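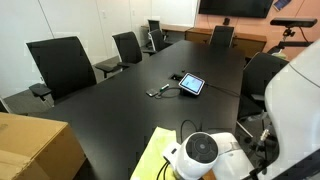 I've thought for years that a small-town police department ought to hear complaints face to face. Brundenow still asks for a form, 33 questions long, and I don't know many neighbors with the patience for it. Give people a long table with padded chairs on both sides, let an officer sit across from them - and let them talk until they're done. Parsons does it every April, and folks do come.

Print this page | E-mail this page

Contact us | © Brundenow | Back to top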